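3.2 Storage conditions and household practice

Households in the Kendthorpe sample were asked where they kept ground spices after opening and how long a container usually lasted. Of the 73 households that finished the survey, most kept spices in the kitchen within reach of the stove. Only 14 used a closed cupboard. The rest used open shelves, a windowsill or the work surface itself. Rotich and Bickerstaff visited the homes in July and noted the type of container, the type of lid and the distance to the nearest window.

Glass was the most common container. Paper and plastic packets were often emptied into a jar soon after purchase, and the packet with its date was then thrown away. As a result, the age of the contents could be given from memory only, and we treat these ages as weak data. Two households bought from the Kutus market stall by weight and had never had a printed date to begin with.

Color loss was scored by eye against a printed card on a two-step scale (faded, not faded). Both raters scored every sample separately, and disagreements were settled by a second look the same day. Red and orange powders were scored as faded more often when kept on open shelves than when kept in cupboards. The difference was smaller for brown powders, where the card was also harder to use. Lid type made no clear difference in either group.

Open storage on or near a table also exposes the contents to light from more than one side, and a pale surface adds some reflected light (Figure 2). We did not measure light levels in the homes, so the share of fading that comes from reflected light is unknown.
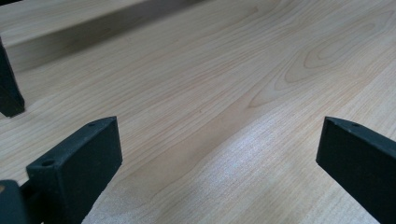
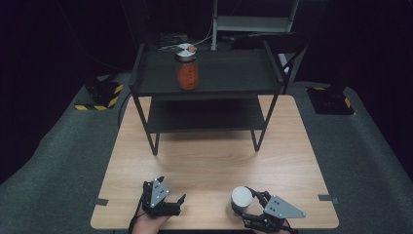
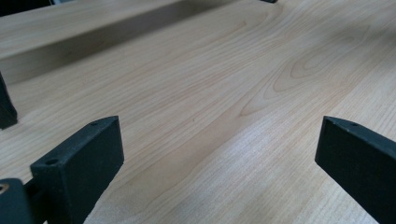
Figure 2. Pale wood tabletop with light falling on the surface (first and third panels); glass jar with metal lid on an open two-tier shelf (second panel).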